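Chapitre 4. Le poste de travail quand la machine apprend le geste

Objectifs : repérer ce qui bouge dans un poste (gestes, horaires, qualification). Savoir lire une fiche de poste avant/après. Discuter.

Atelier de conditionnement de Fluvier, à Detmont. Tri de petites pièces, rangement en boîtes à casiers, fermeture, contrôle. Un travail de main, payé comme tel, longtemps jugé trop fin pour être automatisé. Puis arrive le projet Pap. Deux pinces tenues à la main, une par main, et on refait son geste habituel avec. Le mouvement est enregistré, il servira ensuite à régler un bras. L'opératrice devient donc, pour une partie de la journée, celle qui montre. 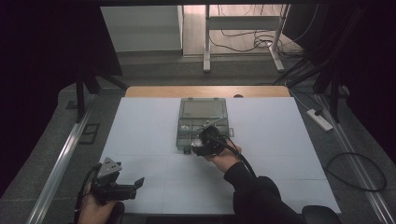 Corinne Ilie, non, Corina Ilie : moi je veux bien montrer, mais sur ma fiche de paie il y a toujours écrit « conditionnement », et montrer ça fatigue plus que faire.

Remarque à garder en tête pour tout le chapitre. La question du nom du poste revient partout, chez Fluvier comme ailleurs. Qui montre, forme. Et former, normalement, c'est une autre ligne dans la grille.

Côté geste, maintenant. Avec les doigts on sent la pièce, on corrige sans y penser. Avec une pince, moins. Il faut ralentir, anticiper, ouvrir assez avant d'approcher. Les premières semaines : crispations au poignet, pauses plus longues, 13 personnes au départ dans l'équipe et 9 qui continuent en décembre. Les autres sont retournées au tri classique, à leur demande.

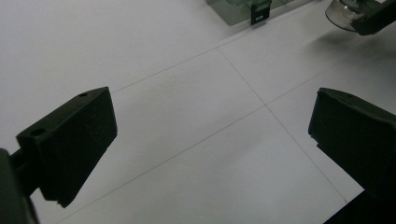

Fig. 4.1. Doigts de pince ouverts au-dessus du plan de travail ; au fond, un bocal en verre tenu par une seconde pince.

Ne pas conclure trop vite que le métier se vide. Hala Badawi, cheffe d'équipe, a tenu un cahier : objets, ordre des gestes, ratés. Ce cahier est devenu la vraie documentation du poste. Avant, rien d'écrit, tout passait de l'ancienne à la nouvelle, à l'oral. Gain réel, mais aussi un savoir qui quitte les mains de celles qui l'avaient. À qui apartient-il ensuite ? On y revient en section 4.2.
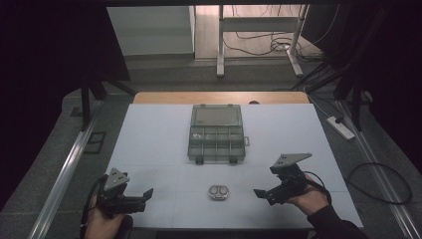
Fig. 4.2. Poste à deux pinces, boîte à casiers fermée et petit étui argenté.

Les horaires aussi. Plus de travail le dimanche sur cette ligne, ce que tout le monde demandait, mais la prime est partie avec. Marin Golob, délégué, a obtenu deux choses : une rotation toutes les deux heures et un droit de refus sans justification. Le reste se négocie encore, notamment

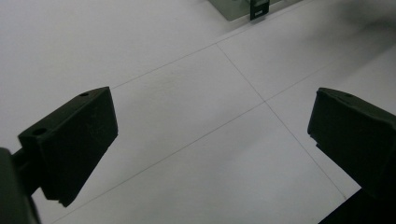

la reconnaissance du temps de démonstration comme temps de formation, et l'accès des opératrices à leurs propres enregistrements.

À faire avant la section 4.1 : prendre un poste que vous connaisez (stage, job d'été), écrire sa fiche en deux colonnes, avant et après automatisation. Une ligne par geste. Apporter la feuille en cours.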